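Ivix Tracking and Replay: Frequently Asked Questions
Last updated 2025-08-21 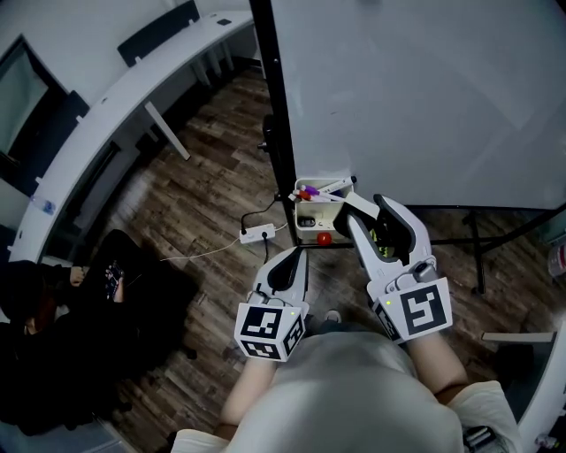 Hand-held grippers with marker cubes, at a container of whiteboard markers.

General

What does Ivix do?
Ivix takes video from a head camera and turns it into gripper paths that a planner can use. It finds the marker cubes, works out where each gripper is, lines up the left and right hands in time, and writes one file per take. It does not train policies. Most groups feed the files into their own training code.

Do I need two grippers?
No. Set hands to "left" or "right" in the session file and the other side is skipped. If you leave it on "both" and only one cube is ever found, the take is kept but flagged.

Which operating systems are supported?
Linux for everything. The viewer also runs on Windows and macOS, but the solver does not.

Tracking

How many faces of a cube have to be visible?
One is enough to get a pose. Two give a much steadier one. With a single face seen nearly head-on, the solver can flip between two answers, which shows up in the viewer as a fast wobble. Turn on flip_guard if you see this. It is off by default because it adds delay in live mode.

The two cubes are not the same size. Is that a problem?
Not if the session file says so. Measure the black part of the pattern, edge to edge, and enter it separately for each hand. A wrong size puts the gripper too near or too far, and the error grows with distance.

Why does tracking drop out near a whiteboard?
Glossy boards throw light back at the camera, and auto exposure darkens everything else to make up for it. The black and white on the cube then get too close together to read. Lock the exposure before you start. Reflected patterns can also be picked up as real ones. Version 3 throws these out by checking them against the last good pose, but earlier versions do not.

How long a gap can be filled in?
Up to 26 frames by default. Longer gaps split the take in two. You can raise max_gap, but we don't suggest it for anything with contact in it, such as picking a pen out of a cup.

How is finger opening measured?
From the video, using the inner edges of the fingers. You need to run the open and close calibration once per gripper, and again after changing the pads.

Planning and replay

Can I replay a take directly on an arm?
Yes, with the replay tool, after the reach check passes. People move in ways that many arms can't follow, mostly at the wrist. The check marks those parts in red and offers a slowed-down version — look at it in the viewer before sending it to hardware.

What happens if someone else walks into view?
The solver only looks for cube patterns, so people and furniture have no effect on the pose unless they block a cube. Faces and phone screens are still in the raw video, though. Run the blur step before you share anything outside your group.

Why does my path start with a jump?
The world origin is set from the first good pose. If that pose was poor, the next one looks like a jump. Use trim_start, or hold both grippers still in view for a moment when you begin.

Files and limits

How many takes can one project hold?
The index has been tested with over 2,000. Past that the viewer gets slow to open, so split the project by task.

What does error 49 mean?
The clock offset between the camera and the grippers is too large to fix. Restart the recorder and take it again. Old takes with this error can't be repaired.

Is there a converter for Buvine logs?
Yes, in the tools folder. It was written by Rosário Cardoso at Hamside and covers the March format and newer.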